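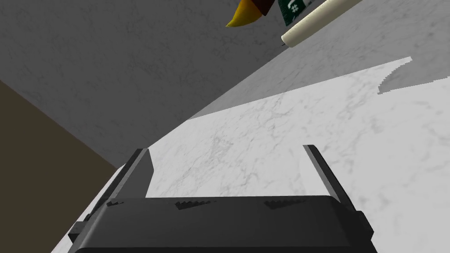
Kitchen sink gurgles and drains slowly, but only after the washing machine has run
Asked by Ea Kirkegaard in Kitchens and Bathrooms
Viewed 1,713 times, 3 answers

Hi all, first post so be gentle! We moved into a ground floor flat in June and the kitchen sink has been driving me up the wall ever since. Most of the time it's fine. Then the washing machine does its thing, and for the rest of the evening the sink drains like treacle and makes a noise like somebody finishing a milkshake. There's a bit of a smell too, not dreadful, sort of old cabbage.

What I've tried so far: kettle of hot water (helped for a day), bicarb and vinegar (lovely fizz, no difference at all), and taking the trap off, which I was quite proud of. The trap had some grey gunk in it and a teaspoon, but it wasn't what I'd call blocked. I put it back and it doesn't leak.

The machine hose joins on at a little spigot just above the trap. The pipes under there are nearly 30 years old going by what the neighbour told us, and they run along behind two cupboards before going out through the wall. My partner wants to buy the strong stuff in the black bottle. I'd like to avoid that if I can, as the packet frightens me. Is it worth having another go myself or do I ring the landlord?

Answer from Kári Laxdal
Marked as helpful by the asker

Had exactly this in our old place in Bruncombe and it took me a whole winter to sort it out, so you've got further than I did in a month. If the trap's clear, I'd bet the muck is in the long flat bit behind the cupboards. Washing machines push out a lot of water in one go, plus fluff and powder, and it all slows down and settles where the pipe hardly slopes. The sink on its own doesn't send enough down there to show it up.

I'd try a plunger first, but do it properly, because the way most people do it (me included, for years) just sloshes water about.

Take the machine hose off its spigot and cap the spigot, or you'll be pumping sink water back up towards the machine. Stuff a wet flannel in the overflow and get somebody to hold it there. If you've got a second bowl, that needs a flannel as well. Put enough water in to cover the plunger head. Then slow push down to get the air out, and after that quick and hard, 30 goes or so, and yank it off at the end. Do that three or four times. It's tiring! 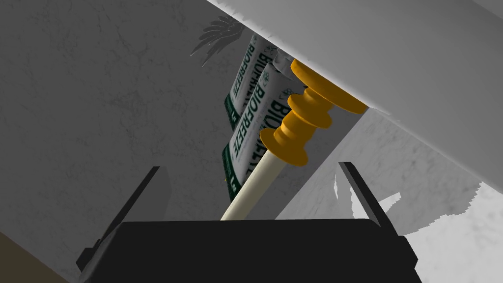

Plunger-style tool with a ridged head

If something lets go you'll hear it. Run the hot tap for ten minutes afterwards so it doesn't just settle further along.

If no joy, undo the first joint past the trap and feed a drain snake along from there. Mine was from Tolico, nothing fancy. Bucket underneath, old towels, and don't wear anything you like.

Answer from Necati Duman

ring the landlord. pipes are theirs not yours. had a mate pull a joint apart in a rented place and argue over the bill for months

Answer from Shoshana Doucet

I'm with Kári on the plunging but please, please leave the black bottle alone, and especially don't use it and then plunge. You'd be splashing it at your own face. If anyone has already poured some down, say so to whoever comes to fix it.

Two more things. Look at how the machine hose goes under the worktop. It should loop up high before it comes down to the spigot, and if it's flopped on the cupboard floor you can get dirty sink water sitting in it, so there's your cabbage smell. I used a cable tie and a screw hook. And do you wash at 30 all the time? I did, with far too much powder, and the pipe was full of something like wet candle. I do a hot wash now and then these days and use half the powder.

Necati has a point as well, I'd email the landlord today so it's in writing, then have your go with the plunger while you wait for a reply.

Comment from Ea Kirkegaard

Thank you all! Hose was indeed flopped on the floor, under a bag of potatoes. Have tied it up and emailed the landlord. Plunging tomorrow when there's someone in to hold the flannel. Does it matter if the flannel is a sponge?

Comment from Kári Laxdal

Sponge is fine if it's a tight fit.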